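Terkel Review: A Small Streaming Service With a Big Sales Pitch

Every few months another niche streaming service turns up promising to rescue me from the big ones. Terkel is the latest. It sells itself as the home of independent film, regional drama and what the sign-up page calls "stories without borders," and it wants $6.99 a month for them. I paid for two months out of my own pocket and watched it most evenings, on a TV, a tablet and an old laptop.

First the catalog. Terkel advertised 603 titles when I joined in July. I have no reason to think the number is false, but it's a generous way of counting. Each episode of a series gets its own entry, and so do trailers longer than three minutes. Search for the crime drama Tristwood and you get 17 results, all of them Tristwood. Take out the episodes and the shorts and you're left with a shelf I had mostly browsed through by the second weekend.

Some of that shelf is good. Tristwood itself is slow and gray and well acted, and So-yul Min's family drama Sung deserves a much bigger audience than it will get here. She shoots kitchens and stairwells as if they were battlefields, and the last half hour had me sitting very still. If you only want to see Sung, pay for one month, watch it twice and cancel. 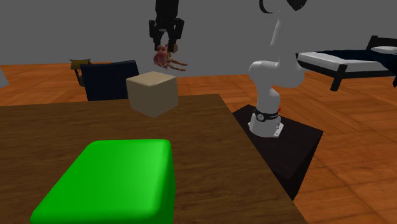

Terkel's animation section is where my patience ran out. The company made a lot of noise about its computer-made shorts, most of them from a studio called Clastov, and they get the top row of the home screen whether you care for animation or not. I sat through nine. The lighting is usually fine and the writing usually isn't there. A black gripper holding a small, lumpy reddish-pink thing over a wooden table, with a beige cube sitting near the back, could be the start of a decent five-minute film, but somebody has to decide what the thing is and why I should want it put down safely. Clastov's shorts tend to stop right before that decision. Two of them ended so abruptly that I checked my connection.

The app is average. Subtitles are readable and can be resized, which I appreciated. Fast-forward is a guessing game on the TV version, and "continue watching" forgot my place in Sung on three occasions. Picture quality held up on the TV and dropped badly on the tablet after 9 p.m., on the same Wi-Fi that runs everything else in my house without trouble. There is no download option on the basic plan. New titles are supposed to land every Friday. In one of my eight weeks nothing landed at all, and the home screen still said "Fresh this Friday" over the same old posters.

Canceling took four screens and a survey. The survey asked how likely I was to recommend Terkel on a scale of 1 to 100, and I put 40. Most of those points belong to So-yul Min.

Price: $6.99 a month, or $69 a year. I would stay away from the yearly plan until the catalog grows.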